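3.2 Workcell layout and upkeep

The kitchen cell at Trastmont has two arms, one working from each side of the table, and a camera at head height that looks down over the whole work surface. The same set of items is used in every task: a small saucepan with a glass lid, a mug tree with two mugs, a plate rack, a loose plate and a toaster oven. The layout is shown in Figure 4.
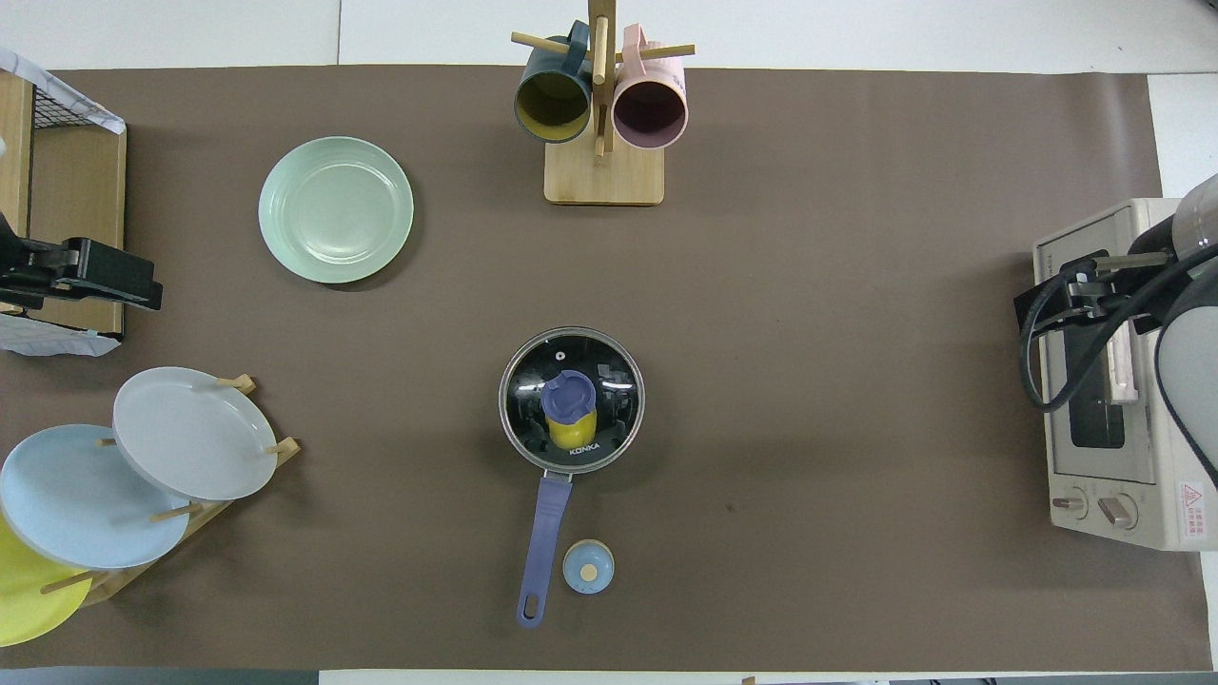 Before each block of runs, the operator puts every item back in its start position by hand and checks it against a saved camera view. Small errors matter most for the saucepan, whose long handle must point toward the near side of the table. If the handle is turned too far, the left gripper reaches it at a poor angle and the arm stops on a joint limit. We logged 3,807 runs in all, and 56 of them were thrown out for a bad start layout.
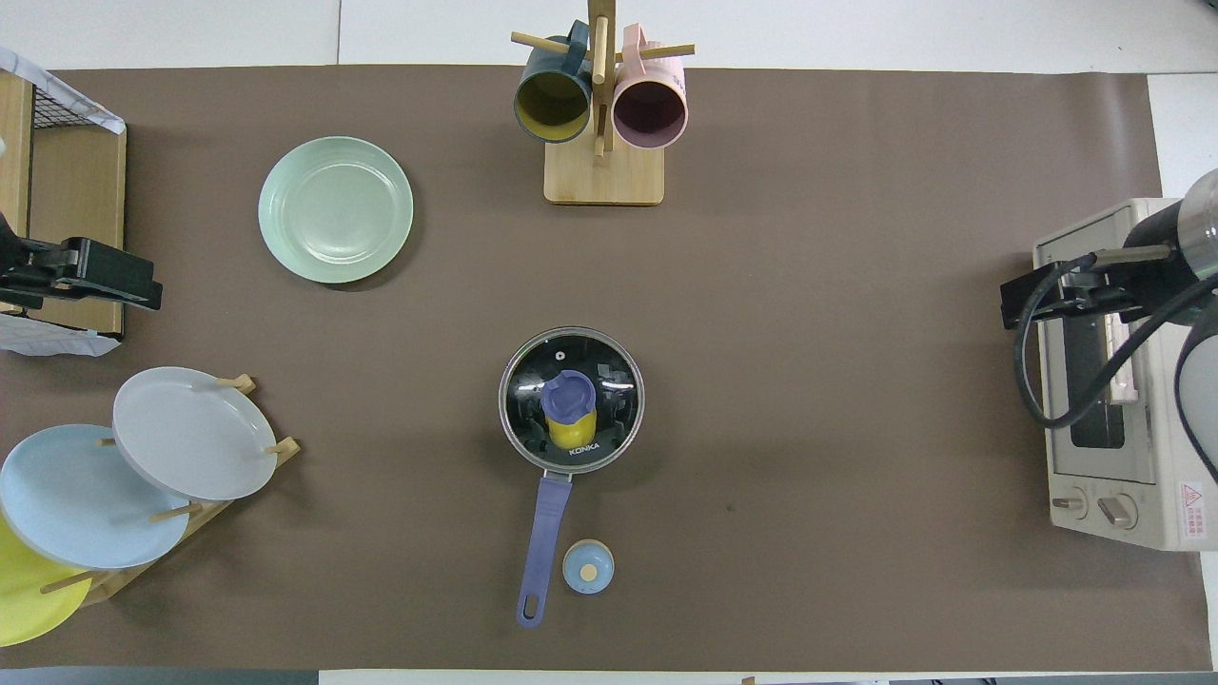

Figure 4. The kitchen cell with its standard items.

The gripper pads wear faster than any other part. We changed them every 407 runs, or sooner if a mug slipped twice in one block. After each change, Indrek Vaher ran the gripper zero routine and then six test grasps on a mug. The cable on the right arm needs enough slack to let the wrist turn fully, but a loop that hangs too low can catch on the oven. Keith Lightfoot checked it at the start of each shift and moved the cable ties when needed. Camera calibration was repeated in January, after the head mount was replaced, and the offsets changed by less than the limit given in Section 3.1.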